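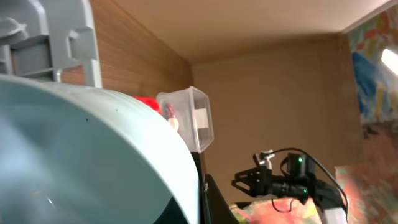
Wakotbridge Shared Kitchen list, message 542
Subject: Re: Trays, racks and what goes in the bin first
From: Paavo Hirvonen
Sent: Thursday, 15:50

Replying to the whole list as two other people have asked me the same thing off it.

> I'm on clearing up for the first time next week and I've read the sheet
> by the sink, but it only covers the dishwasher. What do we do with the
> red trays when they come back with everything still on them? Last time I
> ate there, people were leaving wrappers, forks and chopsticks all
> together on the tray and I wasn't sure if the chopsticks get washed or
> thrown away. Also, is the big grey rack for plates only, or can bowls
> go in it? I put a bowl in one and it fell over on to its side.
>
> And can the rack stay on the table while I'm loading it, or should it
> be on the draining board?
>
> Thanks, J.

The sheet by the sink was written before we had the trays, so it doesn't help much. I'll try to get a new one up in July.

Rack first. It stays on the table, on the left, with the tray next to it. The draining board is too narrow for it and one side hangs over the edge. The table is 80 cm deep and takes the rack with room to spare. Start with the rack empty. If there are clean things left in it from the sitting before, put those away before you bring a dirty tray over, or they get mixed up and the whole lot has to be done again.

The pegs are set at an angle and they are meant for plates. Plates go in upright, all facing the same way. Bowls can go in if they are shallow, leaned over the pegs with the open side down. The deep ones won't stay put however you place them, so stack those beside the sink and do them by hand.

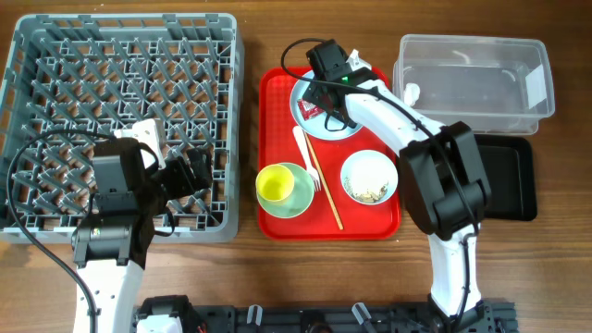
With the trays, take the rubbish off before you touch any of the crockery. Sauce packets and snack wrappers are the usual trouble. They get left on a plate, the plate goes in the rack, and then there is a bit of wet foil stuck between the pegs that somebody has to pick out with a knife. Look under the rims of the plates too, as small packets slide underneath.

Then cutlery. We have two sorts of chopstick and this is where people get confused. The long wooden ones are ours and get washed, by hand, and dried standing up in the jar. The short ones that come in a paper sleeve are thrown away. If you find only one of a pair, wash it and put it in the jar anyway, the other generally comes back on a different tray. Plastic forks are washed as well. I know some people bin them, but we bought a box of 50 in the spring and I would like them to last.

Plates and bowls come off the tray last, scraped, then into the rack. After that the tray itself gets a wipe on both sides with the blue cloth - not the green one, which is for the floor by the back door. Don't put trays through the dishwasher. Two of the older ones warped and now rock when you set them down.

Clear plastic tubs with food still in them: if there is a name on it, fridge. If there isn't, leave it on the side until the end of the session and then empty it. Please don't put tubs in the rack with the lids on. They hold water and drip on whoever lifts them out.

One tray at a time is quicker than spreading three of them over the table, in my experience, but that's up to you.

On the other question that came up last month, about whether we need a second rack for the Bistitz lunches: I asked and the answer is yes if we can find the same size. If anyone sees one, let me know before buying it and I'll measure the shelf.

Paavo

--
To leave this list, write to the list address with "unsubscribe" in the subject line.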